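Gripper trial checklist — 3-finger hand vs parallel jaw
Zultville site, bay 28, carpeted side
May, second round. Start 9:40

Marks: OK / FIX / NO / skip. Comments after the dash. Please don't erase old comments, just add under.

Before power

Cell key out, in the pouch — OK
E-stop, arm pedestal — OK, pressed and reset twice
E-stop, handheld — OK. Sticky on release. Was sticky last round too
Floor tape — FIX. Lifting near the door, trip hazard, pressed it down with a boot for now
Walkway clear — OK after moving the spare battery cart
Arm base bolts — OK, paint marks lined up
Sleeve on arm, rips or snags — OK
Asset tag matches sheet (2311) — OK

Cables and mount

Wrist connector seated — OK, click heard
Cable slack at full reach — FIX. Tight at far left. Needs one more loop before anyone runs the wide path. Narrow path only today
Adapter plate screws, Brolum hand — OK
Adapter plate screws, Edet jaw — one was finger tight. Redone with the torque driver. Whoever swaps next, use the driver, not the hex key in the drawer
Wrist camera bracket — OK, no wobble
Camera lens — wiped. Smudge came back by lunch

Controller (Rernusine box)

Boots without fault — NO first time, OK second. Fault 42, tool not recognized. Reseating the plug cleared it
Right tool profile loaded — OK. Note the box does NOT switch profile when you swap tools. It kept the jaw limits with the hand mounted and said nothing. That is a real problem for us, see bottom
Speed cap set to slow — OK
Force limit — OK at low. Medium not tried
Stop on lost signal — OK, pulled the plug mid move, arm held

Jaw, Edet

Opens and closes full — OK
Pads worn — a little, left side. Fine for this month
Pinch gap between jaw and mount — FIX. Big enough for a fingertip. Guard strip wanted
Holds on power loss — OK, held
Noise — loud. Not a safety item but people in the next bay complained
Soft items — poor. Squeezes then slips
Hard flat items — good, better than the hand by a lot

Hand, Brolum

Fingers move free — OK. One was slow on first close, fine after warm up
Fingertips tight on the fingers — OK, tugged each one by hand, power off
Slots near the knuckles, dirt or lint — check every time. Lint off the carpet gets everywhere, pulled some out with tweezers
Pinch points — low risk at slow speed. Would not say so for full speed
Holds on power loss — NO. Goes limp after a few seconds. Nothing heavy over feet untill this is sorted
Floor clearance, fingers pointing down — OK at the current height. Don't go lower with the jaw profile loaded, the lengths are diffrent
Clutter within reach of the arm — FIX. Stuff on the carpet close in, incl. a short black bar and a blue see-through piece. Floor gets picked up before the next run
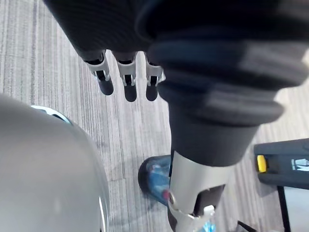 Camera view from wrist

Fingers visible in view — OK
View blocked by close objects — FIX. Anything big and near goes to blur and eats a chunk of the picture. Keep tall items back or raise the arm first
Carpet stripes confusing the tracker — skip, ran out of time
Delay on screen — OK at slow, noticable when jogging

Shutdown

Arm parked — OK
Air off — n/a, both tools electric
Key back in pouch — OK
Log saved — OK, on the bay laptop, not copied over yet

Open items, worst first

1. Profile not switching on tool swap — until fixed, second person reads the profile name out loud before motion
2. Brolum hand going limp — ask supplier if there is a hold setting
3. Cable loop, far left
4. Jaw guard strip
5. Tape by door

Use for now: jaw for boxes and flat parts, hand for soft stuff only, slow speed both. No full speed runs on either one. Next round same sheet, add the tracker check.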